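May 17, 2021

Up at six, rain again. Lists before breakfast.

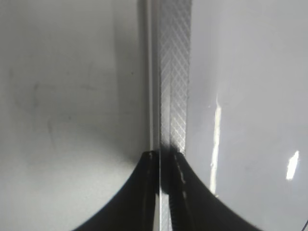 *Black gripper, closed on something upright.*

Walked the long way round to the allotment, by the Mazurek yard and over the footbridge. The brook is up to the second step. The slugs have had the whole first row of lettuce and half of the second. I put in the spare ones from the cold frame and covered them with cut bottles. It looks a mess but it worked last year.

Broad beans are in flower at last. Pinched out two of them to see if it was time and decided to leave the rest for the weekend. The onions are behind. They went in late and they have sulked ever since -- I should have bought sets and not bothered with seed.

The seed potatoes from Drovis finally came on Saturday, a month after I paid for them. A bag of 50, and 11 had gone soft. I wrote to them this morning and asked for either the money or more potatoes. I have planted the good ones anyway, two rows along the fence, in the bit where the strawberries used to be. If they crop in July I will be surprised.

Water butt is full, so that is one good thing about the weather. The tap on it drips. I wound some tape round the thread and it drips a bit less.

Home by one. Soup and the end of the loaf. The letter from Wirura was on the mat, about the new rent for the plots. It goes up to 100 a year, which I can manage, though I would like to see the path mended for it. They said the same about the path the last time. Put the letter behind the clock.

Pubs and cafes can serve indoors from today. I thought about going down to the Plarar for a coffee, got as far as the corner, saw the queue and came back. Maybe Thursday, if it is dry.

Afternoon: cleaned the kitchen window, both sides. Sorted the tin of labels and threw out the ones I can't read. Sowed one tray of leeks and one of purple sprouting, and put them on the back bedroom sill. Knee sore from kneeling -- must take the mat next time.

Still to do: string, slug pellets, ring the dentist, bring the fork in from the shed to oil it. Bed at ten.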